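Want to spend part of December teaching a robot arm to move water bottles?

Hi! I'm Mattes Rathjen, and I run the demonstration sessions at Livar, up on the second floor of the old Meinecke building in Barbridge. I'm looking for people to come in, take the controls of a robot arm and show it how to do small everyday jobs. You don't need to know a thing about robots. My best operator so far used to decorate cakes for a living, and she has far steadier hands than I do.

The project is called Jaklow. You move a hand controller, the arm moves with you, and we record what the arm did and what its cameras saw. Every run you finish is one demonstration. Once we have a good pile of them, we train the arm on the lot and see how it manages without anybody steering. So the way you do the job matters a lot — if you approach a bottle in a calm, sensible way, that's what goes into the pile.

The set we're recording now is all about bottles and trays. You pick up a small water bottle with the two-fingered gripper, bring it to the tray and stand it up. Sounds easy, right? Give it a go! A clear plastic bottle is a slippery, squashy little thing to grab when your own fingers aren't doing the grabbing, and most people spend their first half hour laughing and saying sorry to the arm. 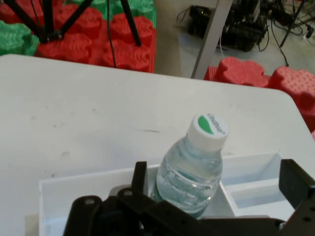 Wrist camera view, bottle in the compartment tray.

You'll have that wrist view on a screen next to you, and you can also look straight at the table, which I'd suggest you do a lot at first. After a while people tend to find their own mix. I look at the table while I'm reaching and switch to the screen when I'm closing the fingers, but I've watched people do it completely the other way around and get lovely clean runs.

What a session looks like: you come in at 9:30 or at 1:30, we get you comfortable in the chair, and you get a practice block where we don't keep anything. Then we record in short blocks with breaks between them. A session lasts three hours including the breaks, and I'd like everybody to come for 7 sessions, spread over the month however suits you. In a normal session you'll record 48 demonstrations. If you end up with fewer, that's fine, and you're paid the same. Please don't rush to hit the number (I can always tell, and those runs usually have to go).

We change things up as we go, too. Some blocks use a different tray, and sometimes there are several bottles to deal with and you choose which one to go for.

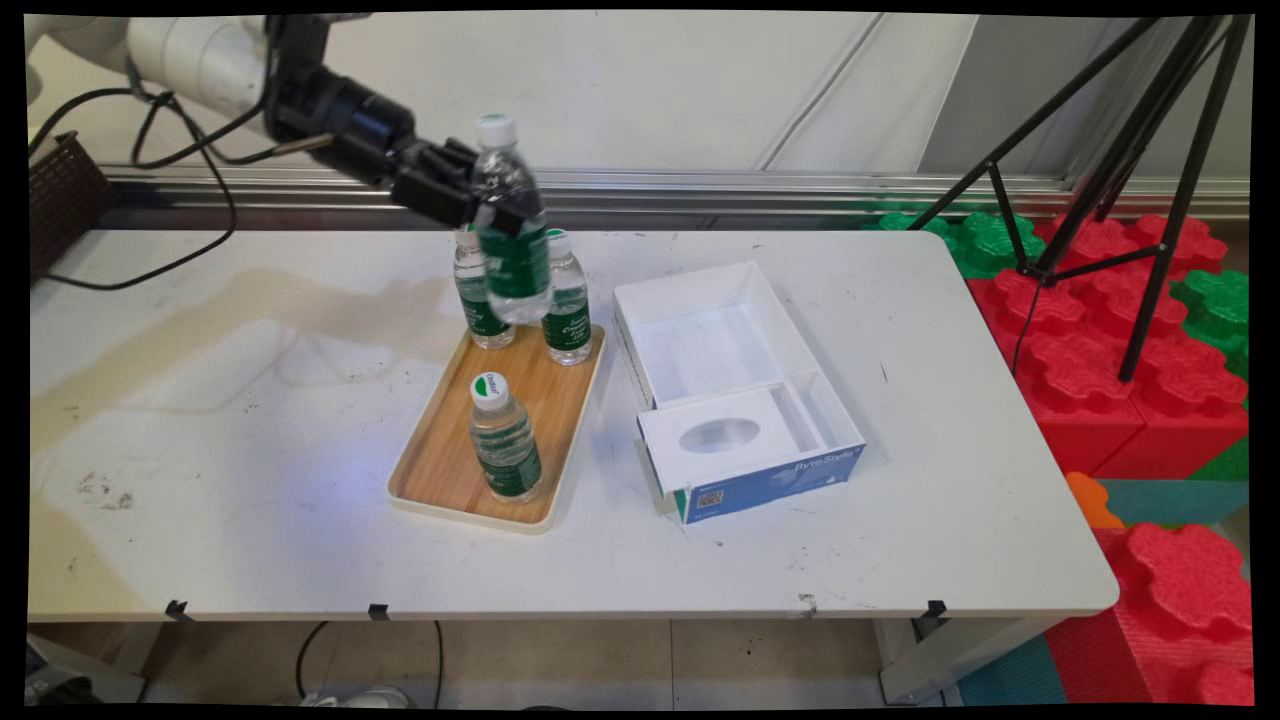
With more than one bottle out, the tricky part is getting the gripper in without knocking into a neighbor. If you do bump one, just keep going and tell me afterward. I mark the run and we move on. I'd also love it if you talked out loud during practice, things like "I'm coming in too low" or "I can't tell if I've got it." Those comments have already changed how we set up the controller, and I write them all down in a very messy notebook.

Pay is $125 per session, plus a $200 bonus when you've done all seven. We pay at the end of each week by bank transfer. Coffee, tea and a decent lunch are on us, and there's free parking behind the building (use the side entrance, the front door sticks).

Who I'm hoping to hear from: anyone 18 or over who can sit and use a hand controller comfortably for twenty minutes at a stretch. Left-handed people, please write to me! Nearly all our runs so far come from right-handers and I'd really like to fix that. Glasses are no problem. If you get queasy from moving video, mention it, and we'll have you work from the table view only.

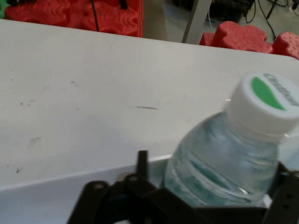
Grabbing a bottle that's leaning over is its own little skill, by the way, and we'll go through it together before we record any of those. I sit beside you for the whole first session, and after that I'm at the next desk. There's a stop button by your hand and you can press it whenever you like, for any reason.

We record the arm's movements, the camera pictures and your controller inputs. Your name is kept separately from the recordings, and you can ask me to take your runs out at any time up to the start of training.

To apply, send me a few lines through the contact form on the Livar page with "Jaklow" in the subject. Tell me which hand you use, whether mornings or afternoons are better, and what you do with your hands when you're not working — knitting, guitar, fixing bikes, whatever it is. I answer everybody, usually within a couple of days, and you're welcome to drop by for a short try at the controls before you decide.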